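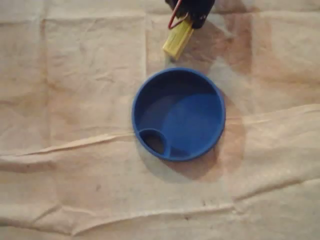
Codlow would have me believe that home automation is two years away from folding everyone's shirts, and in the comments under my May post they told me to stop sneering and go see a build before writing another word on it. Fair enough. The workshop in Semmont had an open afternoon coming up, so I drove over on May 27, 2024, with a notebook and low expectations.

The place is a former upholstery shop behind a row of garages. You go in through the side, past the kilns and the table saw, and the robot people have the back third, near the sink. Members pay by the month and bring their own screws. Everybody was friendly, the coffee was bad, and a sign on the door asked visitors to keep their sleeves off the benches.

The project is called Mineo. It's an arm meant to tidy a kitchen counter: pick up small things, put them where they go. The members have been at it for 11 months. I was told this twice, once with pride and once, I thought, a little wearily. The parts list is taped to the wall and I copied some of it down. Secondhand motors, a power supply out of a dead printer, printed brackets, and a control board ordered from a small outfit named Rätsep that took five weeks to ship it.

I had come with a question about the fingers, and I'd suggest you ask the same one if you ever go to one of these. Motors are easy to show off. The part that touches the object is where home builds come apart. The piece pointing down from Mineo's black gripper is pale yellow, with faint ridges running along it and a rounded end. I was told they cast these in the shop from a two-part rubber, and that this is the fifth recipe. The earlier ones tore, or went sticky in warm weather. A member let me squeeze a spare from the drawer. It felt like a good pencil eraser. Will it feel that way after a summer of butter and dish soap? They don't know, and to their credit they said so.

Then the wiring. A thin red wire loops out from the side of the gripper housing and back in again. I asked whether it was going to stay like that and got the answer I get in every shop I visit, which was "for now." I've owned a house with a lot of "for now" in it. On an arm that moves all day, a free loop is a thing waiting to catch on a faucet handle. They're planning a cover in June.

The test piece was a round blue plastic lid with a small spout opening in it, set open side up on a creased beige cloth. I'll give them this much, it's a better choice than the foam blocks I've been shown elsewhere. A lid like that has a thin wall and not much to hold on to. The cloth is a fair choice too. It bunches into ridges, so the lid doesn't get the perfectly flat floor a demo usually gives you.

What I'd quarrel with is everything that wasn't there. One lid on a plain cloth is a long way from my counter, where the lid would be under a cereal box and next to a knife. I asked what happens with two lids, one on top of the other. They've tried it. The arm takes both, or neither, and they haven't worked out how to make it notice the difference.

They keep a log, which I liked more than the arm. It's a spiral notebook on a string, and every try gets a line, including the bad ones. The last full page I read had 43 tries on it, and the person who showed it to me made no effort to turn past the failures. Plenty of entries just said "slid" or "pushed it." One said "lunch." Compare that with the video that set off the whole argument on this site, which shows a single grab with music over it.

Money came up, as it does. The arm has cost them less than a decent dishwasher, if you leave out the hours, and of course they leave out the hours. If you count those at any wage at all, it is a very expensive way to move a lid. A couple of the members laughed when I put it that way and one of them didn't.

So, back to Codlow. I went, I looked, and I don't see shirts in two years. I see a patient group of people with a rubber finger they're nearly happy with and a cover still to make. I would go again, mostly for the notebook. If you want to see it yourself, park on the street, because the garages belong to other people and they will have you towed. The side door sticks, so pull up on the handle. Bring a small object from your own kitchen, something awkward with grease on it, and ask if they'll put it on the cloth. I forgot to, and I've been annoyed about it ever since.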